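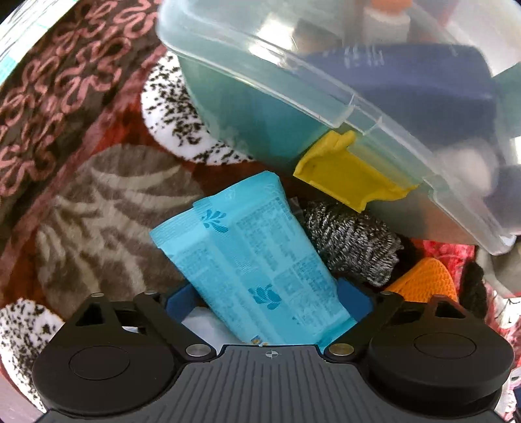
Re: Advent booklets for the Follside house

Yes, got the box, thanks. 52 copies, not 60, but fine for us. Sisters at Clallum want to start the novena in October so could the Wallton house send theirs on directly? Postage is on us.

Still no word on the Harahap translation. I have the first 3 chapters of the Rule and thats it – the rest is with the printer or lost, will call after Vespers.

In haste, pray for us

> Dear all,
> We have printed 200 of the booklets and can do more if
> the houses need them. Please say how many by the end
> of the month. Also does anyone have the old text of the
> renewal of vows? Ours is missing teh last page.

Yes we have it, will copy.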